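Rorlow needs a part-time night proofreader

We publish crossword and word-search books, and we publish a lot of them. Our last proofreader left in January to become a dental hygienist, which she described as a calmer relationship with the public. Since then Jerome Cabanatuan has been checking the grids himself, and the letters have begun to arrive.

The job is 90 puzzles a week, from home, any hours you like as long as the file is back by 6 a.m. on Wednesday. You check that every clue has an answer, that the answer fits, and that 14-Across isn't also the theme of the book. Large-print titles come first. Those readers write in pen and hold grudges.
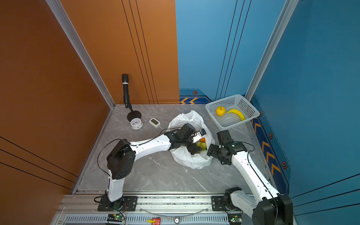
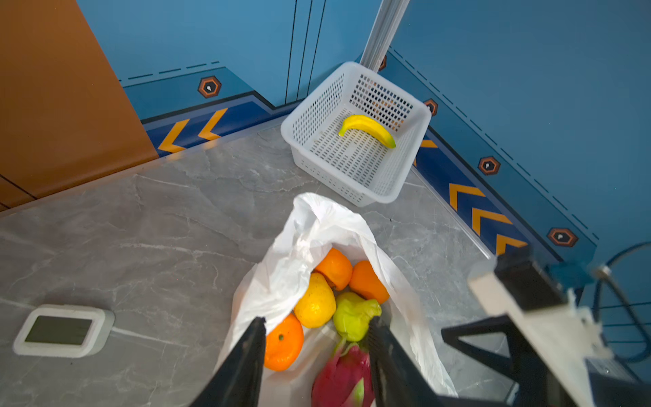 Second picture: a banana in the basket, oranges in the bag.

You should spell well, own a decent dictionary and be able to tell your boss he is wrong about "alumnae." A degree is fine. We won't ask what it's in.

Pay is $61 per finished batch, plus a copy of every book you work on, whether you want it or not. No health plan. There is a word list of 2,798 entries we never want to see again, and you'll be expected to learn it. It starts with "Oreo."

To apply, send a one-page letter with exactly one mistake in it. Tell us where it is. If we find two, thanks anyway.

Comments

gridlocked: Is the mistake in this ad on purpose?

Jerome C.: Which mistake

P. Fajardo: I applied last time and never heard back. Still waiting on my free book too.

marla_in_ink: $61 a batch and I have to learn the Oreo list?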